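Keeping a tablecloth flat when heavy bowls get moved around on it

Asked in Table and Kitchen, 4 answers hidden, 2 shown

I use a green cloth on a 200 cm table that gets set up and cleared several times a day. On it I keep a large white bowl and a wicker basket for toy food. Each time the bowl is lifted or tilted, the cloth creeps and wrinkles form, mostly along the left side and the near edge. Ironing lasts until the first pickup. Clips on the edge get in the way. Is there a fix that does not involve gluing the cloth down?

Answer 1 (accepted, 9 votes)

The bowl drags the cloth because people tip it before they lift it. Tipping puts the full weight on a short section of the rim or foot, and that section pushes the fabric sideways. Two changes:

Put a non-slip underlay between cloth and table. Open-mesh rubber works. I use the Fiteo one, cut 2 cm short of the table on every side so it does not show.

Pull the cloth tight from the far edge toward you, then from the center to each side. If you start at the corners the slack ends up in the middle.

A heavier fabric also helps. Mine is 133 cm wide, sold by Almont as plain table cloth, and it moves much less than the thin one I had before.

The basket should not matter. Toy food weighs almost nothing and wicker grips cloth fairly well.

Comment: Wash the underlay before first use, mine left marks on a varnished top.

Answer 2 (1 vote)

just use a smaller bowl. or no cloth

Comment from asker: The bowl size is fixed. Underlay ordered Thursday, fitted since. The near edge still goes soft if the bowl is tilted far over, but the creep has stopped. Leaving the accepted answer as is. 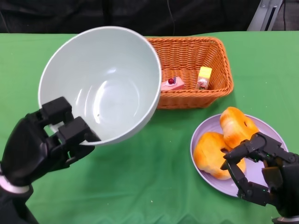

Bowl tilted up next to the basket, green cloth with folds at left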